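Subject: Re: [netdale-tidy] The everything bin
Date: 2020-06-20

A list member in Kakport wrote:

> I have finally given up on drawer organizers. Every time I buy one
> with little slots, half the things I own don't fit the slots, and the
> other half get put in the wrong ones. My spouse wants one big tub in
> the utility room where all the cleaning stuff goes, end of story.
> I'm worried it will turn into a swamp. Does anyone here live with a
> big tub and still find things? And do you put lids on?
>
> Also, what do you do about toys? Ours migrate into everything.

Oh, I am so glad you asked this, because I have become a complete convert to the big tub and hardly anyone at my house wants to hear about it anymore!

I had the slotted kind for years. Mine came from the closing sale at Grudano and I was terribly proud of them. Then we moved, the shelf in the new place was three inches too shallow, and the whole lot went to my sister-in-law, who uses them for seed packets (they're perfect for seed packets, by the way, if you garden). For a while everything sat in a grocery bag on the floor. That was the swamp. You will know it if you get there.

What changed it for me was a bin with a divider. Just one, running the long way, so you have two long compartments and no fiddly little squares. My rule is that one side is for whatever I'm working with and the other side stays empty. I know that sounds like a waste of half a bin, but try it! When you're hunting for the small brush you lift things over the divider as you go, and by the time you find it you've sorted the lot without meaning to. Then everything goes back and you have your empty side again. It takes me 2 minutes, and I am not a fast person.

On lids: no. I had one and it lived behind the door. Things with long handles poke up and the lid never sits right, so in the end I gave it to Okeke, our swap shop on the corner, and I haven't missed it once.

A few other things I've learned, in no order at all. Put the dustpan in first, flat, since it takes the most room and you can fit smaller things in around the handle. Scrubbing brushes go in with the bristles up, or at least off the floor of the bin, otherwise they flatten on one side and pick up all the grit that collects down there. Bright handles are wonderful - I used to buy everything in gray and white to match, and I could never see any of it. 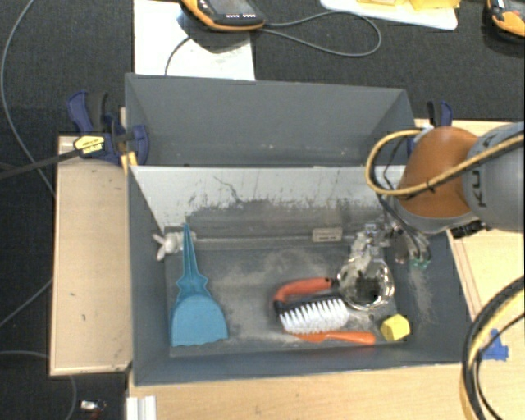 And get a bin that's dark and that you don't mind seeing scuffed. Scuffs wipe off or they don't, and either way it still holds a dustpan. I used to scrub mine out every week, and now I tip the dust out when I remember and give it a proper wash in December, when the house gets its big clean anyway.

As for toys, well, I have stopped fighting. Blocks get swept up with the crumbs, and small rabbits turn up in places where no rabbit should be. If something lands in the cleaning bin it can stay there until somebody asks for it. You'd be surprised how long that can take, and how thrilled they are when it comes back! The only thing I'm strict about is bottles. No sprays or powders in the open bin with toys about, those go up on the high shelf with the door shut.

How deep is the tub you're looking at? If you can't touch the bottom without bending right over, I'd go shallower. I had a deep one in Kakport before we came to Netdale and lost a perfectly good hand brush in it for a whole winter. Do measure the shelf first too, with the handles sticking up, and let us know what you end up with. I'd love to hear how the divider works out if you try one.

Happy sorting!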